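Thread: Thorlacius parallel gripper in sim against the one we already have, worth the money?
Board: End effectors and tooling

kettlewire
Opening post

We have a Thorlacius demo licence for a bit longer and I've been told to say yes or no to buying. What you get is their gripper model, their controller model, and a plug-in that drops both into your own simulated cell. The sales page says you can "choose your gripper before you buy a single bolt". I have my doubts, so I've spent more evenings on it than I wanted to.

The job is dull. Go into the fixture from above, get hold of a small part, carry it across the table, put it in the tray. Same arm each time. All I swap is the gripper and the controller settings.

What I ran

124 picks with the Thorlacius fingers and the same number with our old parallel gripper, both through the Indine controller block because that's what we have on the floor. Part start positions were nudged a little each time. Nothing else moved.

The Thorlacius set dropped 3. Ours dropped 8. On paper that's the end of it and I should go and sign the form. I don't believe the gap means much and I'll say why below.

The approach is a straight drop with the tool pointing down and the fingers going in between the uprights. There isn't a lot of side room, and that matters more than grip force as far as I can tell. 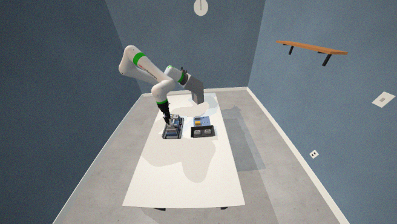
What bothers me

Contact settings. The Thorlacius model arrives with its own friction numbers baked in. Ours uses the stock ones from the simulator. When I gave our gripper the friction values from the Thorlacius file, most of the gap went away. So did I test two grippers, or two text files?

Second thing, the finger tips. Their model treats the tip as a stiff box. The real ones have a soft face that gives a bit. I can't find where that's modelled, and support sent me a brochure when I asked.

Third, close time. The controller block reports 57 ms from command to contact on every single pick. Every one. I have never met a real gripper that did that.

Has anyone bought on the strength of this plug-in and then put the real thing on an arm? Did it match?

mossandgrommet
Reply 1

We did, more or less. Different part, bigger, a moulded cap. The sim said it would be fine with either gripper and it was fine with either gripper. Not much use to you, I know, but it didn't lie to us.

I'd take their finger shape over most. It goes into narrow places well.

dredge_77
Reply 2

Your third point is the one I'd chase. A constant close time means the block is playing back a fixed delay and then snapping the fingers to a width. It isn't simulating a motor at all. If that's so, then your drop counts tell you about positions and friction and nothing about how the gripper behaves when it's late or weak.

Try lowering the air pressure or current limit in the block and see if the number moves.

kettlewire
Reply 3

Tried it just now. Halved the current limit. Same figure, to the digit. Set it to a tenth and the fingers still close, still on time.

So that's one thing settled. I'm less polite about the brochure now.

pallet_jack_pete
Reply 4

I think you're all being a bit hard on it. It's a planning tool. You use it to find out whether the fingers fit, whether the arm can get there, whether your elbow hits anything on the way over. For that it's good, and it saved us moving a fixture twice. If you want grip physics, buy a sample and a bucket of parts.

Also a drop rate from sim was never going to be a drop rate on the floor. I don't know anyone who treats it as one.

kettlewire
Reply 5

Their sales people do. It's in the quote they sent me, in a table, with a percentage next to it.

On fit and reach I agree with you. The clearances looked right when I checked them against our drawings.

dredge_77
Reply 6

"Saved us moving a fixture" is what any simulator does, Pete, including the free one. The question was whether the Thorlacius model adds something. So far it adds a nicer friction file.

pallet_jack_pete
Reply 7

It adds correct finger geometry that I didn't have to draw. My time costs money too.

dredge_77
Reply 8

Fair. Put a price on an afternoon of drawing fingers and compare it with the licence. I have, and I'd draw the fingers.

ovalwasher
Reply 9

Can I ask about the retreat rather than the pick? We had trouble with Indine's block when the tool comes up and the arm swings over the tray. It would hold a part at a height where nothing could go wrong and then report the grasp as "stable" for the whole move, including while it was lowering. Made the carry look perfect.

If you haven't already, log the part pose separately from the controller's own status flag. Don't trust the flag.

kettlewire
Reply 10

I had been trusting the flag. Give me a day.

lowbacklash
Reply 11

While we wait: does anybody have an opinion on camera placement for this sort of thing? I run one looking along the table and one from low at the side. The low one is far better for seeing how much air there is between the tips and the work, and hopeless for seeing whether you're lined up with anything.

mossandgrommet
Reply 12

Two cameras always. I'd want one near the wrist as well, if the part is small. From a fixed camera you end up arguing over a few grey pixels.

kettlewire
Reply 13

Right, ovalwasher had it. I logged the part pose on its own and compared it with the flag. In the Thorlacius set the flag stays at "stable" through two moves where the part has clearly slid in the fingers. It didn't fall, so it was never scored as a drop, but I wouldn't accept it on a real line. Our old gripper had slides too. I haven't finished going through those.

Below is a view from the low side, tool well up over the far part of the table. Look at the tips. There's a small white bit sticking out under the black fingers and I have stared at it for far too long.

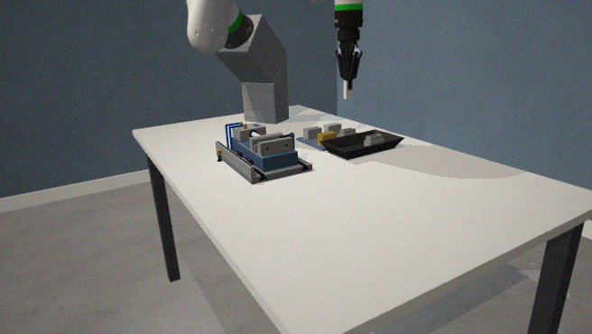

Gitdale, 21 October 2024

Date and place because I'm pasting the rest of this straight from my bench notes, and the people at our Plusberg site will want to know which set it belongs to.

Friction matched on both grippers, stock values. Current limit left alone, as it does nothing. Status flag ignored, part pose logged. Start positions taken from the same list for both, so each gripper gets the same bad luck.

With all that done I can't pick a winner. The order flips depending on which stretch of the list I look at. I'm not going to put a percentage on it.

On the white bit: I can't say from that view whether it's a finger pad or something in the grip. If it's a pad, then there is a tip piece in the model after all and I owe support half an apology. If it's a part, the fingers are holding it lower than I would like.

lowbacklash
Reply 14

I'd say pad. But I'd say it without much confidence, the fingers come together above it and you can't see what's between them. Hide the tool in the scene tree and see if the white bit goes with it.

The blue lines on the side of the fixture would worry me more. They come up and bend over the top edge. Are they in the collision set or just there for looks?

kettlewire
Reply 15

Looks only. I checked after reading your post and they've no collision shape at all. So an arm could go straight through them and I'd get a clean report. That one is our doing, it's our fixture model. Adding them tonight.

pallet_jack_pete
Reply 16

See, that's what I mean about using it for fit and reach. Fix the collision shapes and it's earning its keep.

dredge_77
Reply 17

The simulator is earning its keep. The licence isn't part of that.

ovalwasher
Reply 18

Same question as lowbacklash for the loose pieces by the tray, the grey ones and the yellow one on the mat. Do they have mass, or are they scenery? We once had a layout where the arm brushed a row of "parts" that weighed nothing. They flew off and the log said nothing.

kettlewire
Reply 19

They have mass. It's the default mass, which I suspect is silly for something that size. On the list.

mossandgrommet
Reply 20

So what are you telling your boss?

kettlewire
Reply 21

That I'm not recommending the licence, and that I want the real Thorlacius fingers on loan for a week, on our arm with our parts. If they won't lend a set I'll take that as an answer as well. Their rep has offered January, after the demo runs out, which I find a bit convenient.

I don't think it's a bad gripper. It might be the better one. I just can't get that out of this model, and the figure in the quote shouldn't be there.

pallet_jack_pete
Reply 22

I'd still take the licence for the geometry. But post what you get with the real ones, I'll change my mind if the close times wander all over the place.

kettlewire
Reply 23

Will do. Hid the tool in the tree, by the way, and forgot to save the view before the session timed out. Doing it again after tea.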